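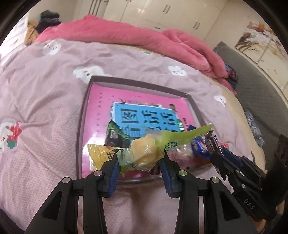

Section 4. Loading and Setting Up the Trumwood Countertop Candy Dispenser

Read this section in full before filling the dispenser for the first time. The instructions apply to the single-column and twin-column models. Owners of the wall-mounted model should refer to the separate leaflet supplied with the bracket.

4.1 Before You Begin

The dispenser must be assembled as described in Section 3, with the base locked and the column standing upright. The following items are required:

Column lid with key
Portion wheel (small or large)
Catch tray
Soft cloth and mild dish soap
Wrapped candy, sorted by size

Caution: The dispenser is intended for individually wrapped candy only. Unwrapped candy, loose nuts and powdered sweets will enter the wheel housing and may cause it to seize. Damage of this kind is not covered by the warranty.

4.2 Choosing the Portion Wheel

Two wheels are supplied with each column. The small wheel is suited to hard candy in twisted wrappers. The large wheel is suited to miniature chocolate bars and other flat pieces. Do not mix the two types of candy in one column. On the twin-column model, each column may be fitted with a different wheel.

Long wrapper tails can catch between the wheel and the housing. If the tails extend beyond the pockets of the wheel, fold them loosely against the candy before loading, or use the large wheel.

4.3 Fitting the Wheel

1. Turn the handle until the arrow points to the mark on the base.
2. Pull the handle straight out. Do not twist it while pulling.
3. Lower the wheel into the housing with the flat face toward the front.
4. Push the handle back in until it clicks.
5. Turn the handle through one full turn in each direction. The wheel should move freely.

Note: If the handle does not click into place, the wheel is reversed. Remove it and repeat from step 3.

4.4 Filling the Column

1. Wash the column and the catch tray in warm, soapy water. Rinse and dry completely.
2. Place the catch tray under the chute.
3. Unlock the lid and lift it off.
4. Add a small amount of candy and turn the handle 4 times. Confirm that each turn delivers candy to the tray.
5. Fill the column to the line marked on the inside. Do not press the candy down.
6. Replace the lid, turn the key to the right and remove it.

Caution: Never reach into the chute or the wheel housing while another person is turning the handle.

Chocolate should not be left in a column that stands in direct sunlight or beside a heater. In warm rooms, fill the column halfway and refill it more often.

4.5 Setting the Portion

The dial on the rear of the base has 2 positions. Position 1 delivers one pocket for each turn of the handle. Position 2 delivers two pockets. Change the setting only when the handle is at rest, with the arrow at the mark. The number of pieces in a pocket depends on the size and shape of the candy and will vary from turn to turn.

4.6 Clearing a Jam

1. Turn the handle gently in the opposite direction. Do not use force.
2. If the jam remains, unlock the lid and empty the column into a clean bowl.
3. Remove the handle and lift out the wheel.
4. Take out any trapped wrapper by hand. Metal tools will scratch the housing.
5. Refit the wheel as described in 4.3.

Discard any candy with a torn or open wrapper.

4.7 Labels and Allergy Information

A label holder is fitted to the front of each column. When the dispenser is used in an office, waiting room or shop, keep the ingredient list from the original package where guests can read it. Replace the list whenever the candy is changed. Wash the column between products if the new candy carries a different allergy statement.

Small hard candies are a choking hazard for young children. Place the dispenser out of their reach.

4.8 Replacement Parts

Wheels, keys and lids may be ordered from Fekari under part group 343. State the model name and the number of columns. Cleaning intervals are listed in Section 5.

Section revised 8 Feb 2022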